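Search all lots, sellers, patterns
Search
Advanced

Fish Forks Find a Buyer, at Last
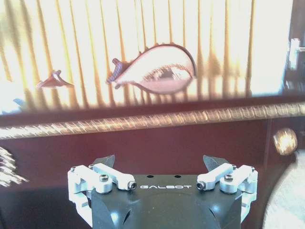 The Grabner estate silver has finally been sold, all 152 pieces of it, after three tries and one long argument over what a fish fork is for.

The winning bid at Dirnmont Auction Rooms in August was $2,794, which works out to a little over $18 a piece before the buyer's fee. That fee is 15 percent. Several people in the room seemed to be hearing this for the first time, including one man who had been bidding all morning.

The flatware, in a pattern called Giltow that was made for a short while and missed by few, came up first in the spring as a single lot. It drew one bid of $600, from a scrap dealer, and was withdrawn. The second time it was split up by type. The teaspoons did well. The fish forks got no bids at all, and the family decided it did not want to go home with only fish forks, so the whole set was pulled again and put back together.

"People want eight of everything and a ladle," said Hinata Sasaki, who runs the silver sales at Dirnmont. "This family had a ladle. They also had a tool for bone marrow, and I had to explain it twice from the podium."

Giltow has never had much of a following. The handles carry a band of leaves that collectors describe as either crisp or fussy, depending on whether they are selling or buying. Most of the Grabner pieces bear a large monogram G, which usually knocks down the price unless the bidder's name also starts with G.

The bidder's name does start with G. She gave it to the cashier and asked that it not be printed, but she was willing to say that she drove over from Rilden, that she owns two Giltow butter knives already, and that she had planned to stop at $2,000. Her husband confirmed the last part.

Bidding opened at $500 and moved along briskly until an online bidder dropped out, came back, and dropped out again. The fitted chest went with the lot. Its key did not, having been missing since before anyone in the family can remember. The chest was sold unlocked, and Sasaki advised the buyer to leave it that way.

The next silver sale at Dirnmont is expected to include a tea service, a box of odd napkin rings, and a second marrow scoop. Viewing starts at 10 a.m. on sale day. Coffee is available, with stainless spoons.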